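Setting the Table by Machine: Reden Brings Automation to the Dish Room

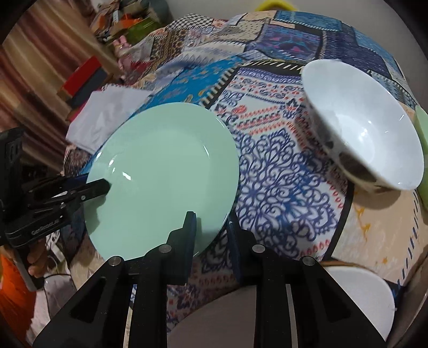
A two-fingered gripper at the rim of a mint-green plate, with a white bowl on its side to the right.

Tableware is handled many times between the kitchen and the guest, and at Reden, a catering and banqueting company, most of that handling has always been done by hand. The company is now preparing to move part of the work to machines, and it has asked its own dish room and table-setting employees to lead the preparation.

The program, known internally as Parker, began with 24 employees. Working with hand-held grippers, they pick up, turn and set down plates and bowls of the kinds used at Reden's events. Their recorded movements are used to train the robotic arms that will be installed at the Urkanance site in July. By May 24, 2019, the group had completed 1,787 recordings.

"Our employees know how a glazed plate behaves when it is lifted by the rim," said Tiina Peltonen, Director of Operations. "We wanted that knowledge in the system from the first day."

Under the plan, the arms will take over sorting and stacking after service. Staff will continue to set tables, inspect tableware for chips and deal with pieces the machines set aside. No positions will be removed during the first year of operation, according to the company. Shift patterns will change, however, and late-night sorting shifts will be reduced.

That change has drawn a mixed response. Aatos Ruotsalainen, who represents dish room employees, said many of his colleagues welcome less lifting, but that some rely on the late-shift supplement.

"The work becomes lighter, and for some people the pay does too," he said. "We have asked for a written agreement before July."

Talks on the supplement are continuing. Employees who took part in the recordings will be offered paid training as machine attendants, with the first course to be held at Urkanance.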